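Ferance bimanual kit: evaluation status, January
Prepared for the Alvarado equipment fund by Guadalupe Olvera

Scope
The fund asked for a recommendation on whether to keep the Ferance two-arm kit past the trial term or return it to Skusitness, the reseller. Work this period covered installation, operator training and the first of 2 task families.

Installation
Both arms were mounted and calibrated without vendor support. The printed manual describes an older controller menu, and the left arm had to be re-zeroed after a firmware update. Skusitness has since supplied a corrected PDF. Log export works over the network but drops the joint torque columns unless the Flarkis plug-in is loaded first. A ticket is open.

Task families
Family A, rigid parts, is finished at 100 trials. Results are in the attached sheet. Family B covers cables and power adapters moved between open cardboard boxes, and is in progress against a target of 100 trials. Cables are the harder case for the kit: grip force is set per program and cannot be changed during a move, so each cable thickness needs its own setting.

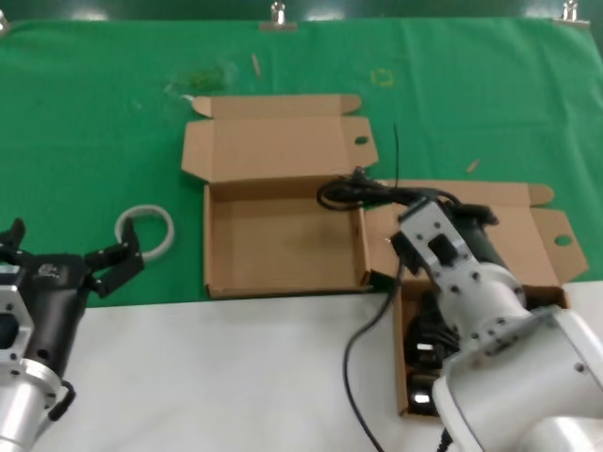

Trials are scored on final placement only. Time per move is logged but will not be used in the comparison until the export fault is closed.

Budget
Spending outside the rental is $2000, all of it on replacement finger pads and the Flarkis license. No further purchases are planned.

Next period
Complete Family B, repeat calibration on both arms, and obtain a written quote for the extended term. The recommendation will follow with the final report.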